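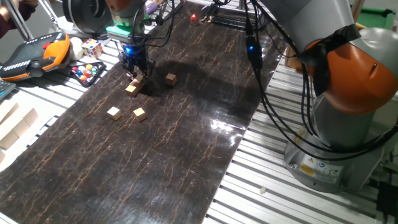

Plain wooden cubes on a dark veined mat

Nordin closes, Lurkell sequel goes to Stadance

Forum > Industry news > Studios

tallowby wrote:
So the studio is gone. 14 people left by the end and all of them got the email on the same morning. Stadance has bought the name and the Lurkell 2 code, and says the game is still coming in May. I can't see it. The last build I played crashed every time you opened the map.

pennyfarthing91 wrote:
May was the old date. The Stadance post only says "this year". Where did you get May from?

tallowby wrote:
The shop page. It still says May.

pennyfarthing91 wrote:
Shop pages never get updated. I wouldn't go by that.

Grout wrote:
Stadance did the same with Drelico and that came out fine. A year late, but fine. They kept the writers on and dropped the multiplayer, which was the right call. I'd give them a chance.

marsh_lane wrote:
Drelico was not fine. The last two chapters were missing at launch and they sold them back to us. I paid for the first Lurkell backer tier and I want to know if that still counts for anything.

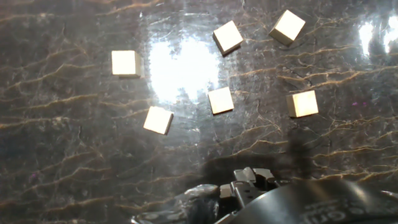
Posted by Manee Kaewmanee, February 18, 2020

I did level design at Nordin until last month, so I'll answer what I can. Backer keys will be honoured -- that was in the sale terms. There were 4000 of them and the list went over with everything else. The map crash was fixed in November but the public build was never replaced. I don't know the new date and I don't think Stadance does either.

marsh_lane wrote:
Thanks, that's more than their support desk told me. Is the rail yard level still in?

Manee Kaewmanee wrote:
It was when I left. It ran badly on consoles, so they may cut it down.

Grout wrote:
Sorry about the job, Manee. Hope you find something soon.

tallowby wrote:
Same from me. I still think they should refund people who ask, though. We backed Nordin -- we didn't back Stadance.

pennyfarthing91 wrote:
You can ask. The form is under Orders on the old site, and it took 4 days for mine to get a reply.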